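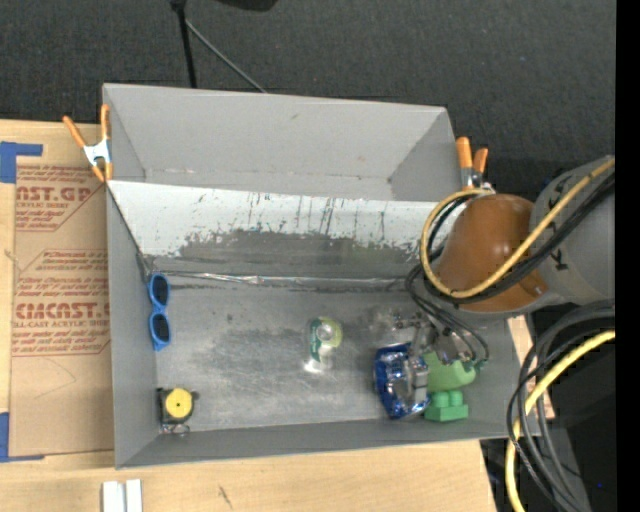 Ledton Opens Its Automation Workshop to the Public

The Ledton Technical Center held its annual open day on 11/27/25, with 450 visitors attending over two sessions. Following the program, the Center spoke with Béla Erdős, who directs the sorting project and led the demonstrations at the bin-picking station.

Mr. Erdős said the station was the one part of the building he most wanted the public to see. “People have read a great deal about robots that sort things,” he said. “Very few have stood next to one and watched it deal with a pair of sunglasses.”

The project, known as Gredow, is concerned with everyday items of mixed shape and surface. Mr. Erdős explained that the selection for the open day was made the evening before and included a tape measure, a toy building block and several packages. “Shiny wrapping is difficult. It reflects the light and it changes shape when you take hold of it. A building block is far more polite.”

Asked about the divided bin, he said that the arrangement allows the team to move a full set of items from one side to the other and back again. “You do not need a person to reset it each time. We recorded 1,398 picks in February working that way.” The team has set itself a target of 1,000 picks without a stoppage, which it has not yet reached.

Several visitors asked why the bin was held with ordinary spring clamps. “They cost very little and they come off in a second,” Mr. Erdős said. “We change the layout often. I would prefer to spend the budget on the gripper.”

He was cautious on the question of commercial use. Discussions with Meesuk, a regional parcel handler, are at an early stage, and no date has been set for a trial. “They asked good questions, mostly about speed. At present we are slower than a person, and I told them so.”

Students enrolled in the Center's automation courses may apply to work on the project during the spring term. Applications are accepted at the front office through the end of February.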